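Skelumus shops get a common rulebook for table-top robot work

Posted 29 December 2024

Short one before the break. The bench rules are out. Parsons and Bona signed off on the same text this week, so anybody running an arm over a table at either shop now works from one set of pages. Pirkov is still reading it and wants changes to the part on stop buttons.

The whole thing came out of a mess back in June. Three teams, three ways of setting up a table, and no way to compare a run in one building with a run in another. Anika Rosenthal, who wrote most of the draft, had 642 run logs on her desk by the end of the month and says only 489 of them noted what state the table was in at the start. The rest were no use to her.

"I'm not asking for much," she said. "Write down what's on the table. Write down who can hit the stop. Then run."

So what's in it. The first section is all about the table top. Wipe it before each block of runs, hair and bits of wire included. Old marker gets noted if it won't come off. Clear plastic is treated as its own class of item – film, bags, sleeves – and the log has to say which one and whether it was flat or crumpled at the start. Overhead lights stay at one setting for the whole block, glare or no glare.

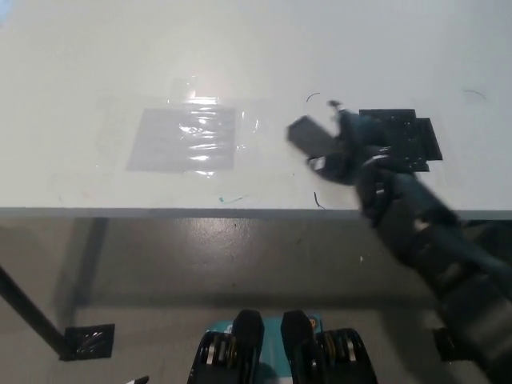

Section two covers people. Two operators per robot for any run where the arm moves over the table, one at the stop and one on the log, and they dont swap in the middle of a run. Hands stay off the table until the arm is parked and the person at the stop says clear. Loose sleeves pinned or rolled. Long hair tied back. Parsons wanted gloves too, that got dropped.

Floor rules are shorter. Nothing stored under the table in the space the robot needs to back out. Cables taped or run overhead. Table feet checked at the start of the day and the check goes in the log, with initials.

Speed was the fight. Bona runs faster than Parsons and didn't want to slow down for light items like film. The text that got through says first run of a new item goes at half the normal speed, after that it's up to the shop lead. Rosenthal calls it a fair trade. One Bona lead we talked to called it "fine, I guess."
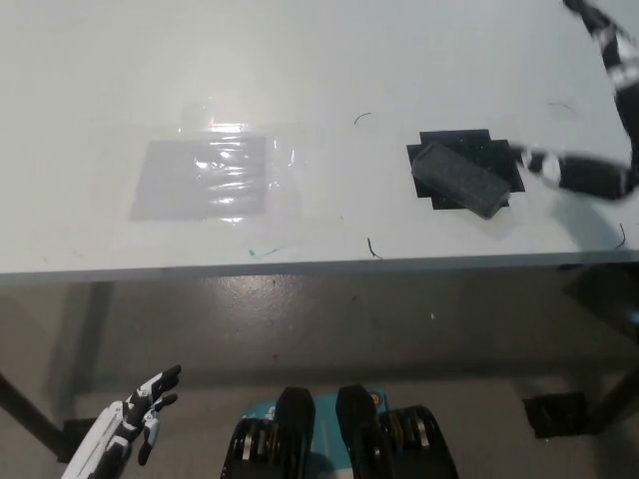 Does a shop have to throw out its old logs?

Old logs can stay where they are, but they can't be mixed in with new ones unless they show the table state and both operators.

Training starts right after the holidays, half a day per person, and Skelumus is paying for the first round. Anyone who misses it can't sit at the stop, though they can still do the log. Printed copies go up at every bench, the PDF is the one that counts if teh two don't match.

Pirkov comments are due back in 2 weeks. Will update when we hear – the stop button wording could still change.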